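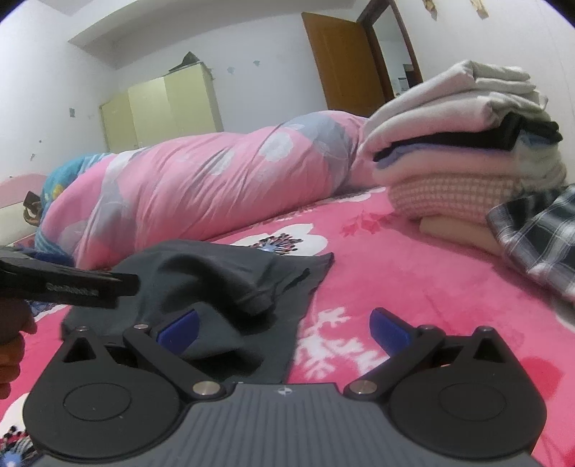

Dark gray garment on the bed, partly bunched, hem running diagonally.

Rilance Flaswood Fleece Bedspread, Large Floral on Pink
Manufacturer: Rilance
Supplied by: Grube Home Textiles
Product page last revised April 27, 2026

General

The Flaswood is a single-layer fleece bedspread for everyday use over a made bed. It is not quilted and has no filling, so it lies flat under light loads and can serve as a surface for sorting and folding laundry. The pile is short and brushed on the face side. The reverse is brushed to a lower height.

Fleece has more surface friction than a woven cotton spread. A knit garment laid on it will stay in place while a sleeve or side panel is folded over. Smooth synthetics slide more and should be folded with one hand holding the hem.

Fabric weight: 400 g per square meter
Construction: knitted fleece, brushed both sides, unlined
Edge finish: overlock stitch, thread matched to ground color
Print: face side only
Warranty: 3 years against seam failure and print defects

Pattern

The ground is bright pink. The main motif is a large white flower with a dark red and blue center. Secondary motifs are a white leafy sprig, a pink branch with small white berries, and red leaf shapes. Because the main motif is large, the number of complete flowers visible on a made bed depends on mattress size and on how far the spread is pulled toward the foot.

The print does not have a top or bottom. The spread may be turned end for end to even out wear on the side where people sit.

Dark garments are easy to pick out against the ground color. White socks and other small white items are harder to see when they fall on a flower, and the surface should be checked before the spread is shaken out.

Use as a folding surface

Straighten the spread and pull it level from both sides. Wrinkles in the spread transfer to thin knits if a stack is left on them overnight. Lay a T-shirt face down with the hem toward you, smooth it from the center outward, fold each side in, then fold from the hem to the collar. Heavier shirts with a button front should be closed at the top button first.

Stacks are more stable on the firm part of the mattress than over the edge, where the mattress compresses. Where the edge must be used, keep the pile low and put the widest item at the bottom.
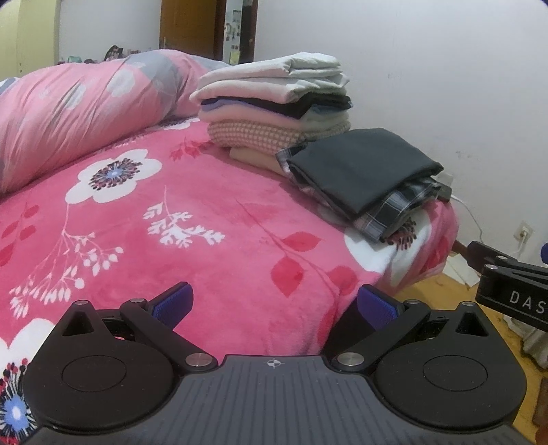 Flaswood spread in use, with folded clothes at the right side of the bed.

A folded bundle of mixed fabrics will generally sit better with the stiffer shirt below and the soft item on top. Light colors should be kept apart from new dark items during the first few uses, as the fleece can pick up loose dye from damp clothing. Do not place damp laundry on the spread.

Testing

Samples from the March production run were tested at the Grendodau workshop under Sieglinde Fuchs. The face side was rubbed with dry cotton cloth for 1,000 cycles. Light pilling was recorded along the fold line and none in the open field. No color transfer to the cloth was recorded. The test was not repeated with wet cloth.

Care

Machine wash cold, gentle cycle, with similar colors. Wash separately the first time. No bleach. No fabric softener, which flattens the pile. Tumble dry low or line dry. Do not iron the face side. Lint from dark cotton can be removed with a dry lint brush, worked in one direction.

Store folded, face side in. Compression bags may be used for short periods; shake out and air the spread afterward to bring the pile back up.

Ordering

The pattern is available in 9 ground colors. Print scale is the same on all of them. Pillow covers and comforters are not included. Spreads ordered together are cut from the same dye lot when stock allows; state this on the order if matching is required.

Trade and bulk inquiries: Zainab Akinola, Grube Home Textiles
Returns: unwashed, in original fold, with the care label attached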